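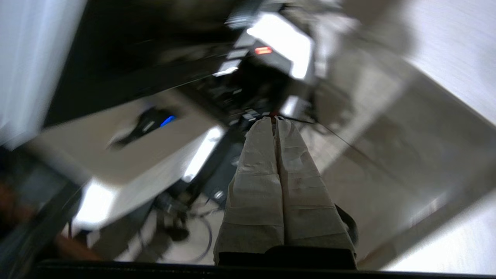 Walidetti is a small test shop for grippers, robot arms, wrist cameras and the controllers that are supposed to make them work together. We don't build any of them and we don't sell any of them. Companies send us equipment they are thinking of buying, or have already bought and are starting to wonder about, and we run it until we have something to say.

The shop was started by Tsz-kin Cheung after too many years of buying automation on the strength of demo videos. A demo video shows a gripper picking up the part it was tuned for. Our clients want to know what happens with the part next to it, the one with a bad label and a dented corner, at the end of a long shift.

What we test

Mostly parallel grippers, two-finger types, with whatever covering the client uses or wants to try. Coverings get more of our time than you might expect. A finger that holds well bare may hold badly wrapped, and a wrap that looks fine in the morning can creep toward the tip by afternoon. We also compare wrist cameras, including how much use their pictures are while the arm is moving. Vendors tend to show the ones taken standing still.

We have put 132 grippers through the full routine so far. Of those, 5 matched their data sheet on every line we checked. We don't think the other makers were lying. Grip force gets measured on a clean steel block by someone who wants a good number, and then it gets printed.

How a comparison works

Each gripper goes on the same arm, with the same controller where that is possible, and gets the same bin of parts. We log every attempt, including the ones where a cable snagged or somebody set the wrong speed. Last May we ran the Skarnell and Okafor two-finger models side by side for 3,904 picks. The client expected a clear winner. The report said the difference was smaller than the difference between two rolls of finger tape, and they kept what they had.

We are asked fairly often about "self-learning" controllers. We have tried several. The Morkis unit did improve over its first 149 picks and then stayed where it was, and we wrote that down too. If a newer one does better we'll be glad to report it, with the log attached.

What we won't do

We don't take commission from manufacturers. We don't hand out badges or "tested by" stickers. We don't rank products we haven't had on the arm, and we won't shorten a report to the one paragraph that suits your sales team. Our own methods are open to the same doubt, so the raw log goes to every client, and three of them have found mistakes in ours.

Sending us something

Write to the shop before you ship. Tell us the part, the weight and what went wrong, if something did. Include the cables and the power supply. Brochures can stay at home.

Page last updated 30 June 2023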